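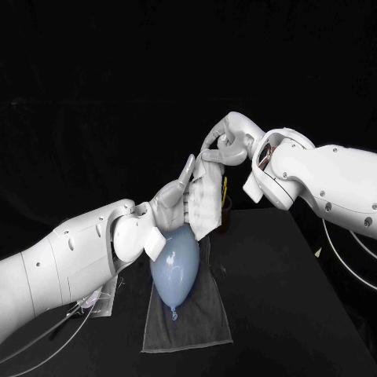
Print this page | E-mail this page

Posted in August by clelulcombe_renter

Water bill tripled, no leak I can find

Moved into a duplex in Clelulcombe in spring. First two bills fine, 64 dollars and then 77. Now they want way more and say I used 3,409 gallons over the usual. No wet spots, no dripping. Landlord says call the utility, utility says call the landlord. Anyone been thru this? Do I have to pay while they argue?

Pascual
Toilet. Its almost always the toilet. Put food coloring in the tank, wait half an hour, don't flush. Color in the bowl = bad flapper. Cheap part, ten minutes. Mine ran all night for a month and I never heard it.

cunico77
Check the meter before you buy anything. Shut off every tap, write down the numbers at bedtime, look again at 6 a.m. If they moved, water is going somewhere — could be the line out to the street, so ask who owns that part. If they didnt move, ask for a re-read. Ours was typed in wrong once, off by 1,000. Also duplex — make sure the other side isn't on your meter. Pay your normal amount and ask for a dispute form in writing, at least that's how they do it in Clarkon.

dripdrip
same thing here, still fighting it

Last updated: August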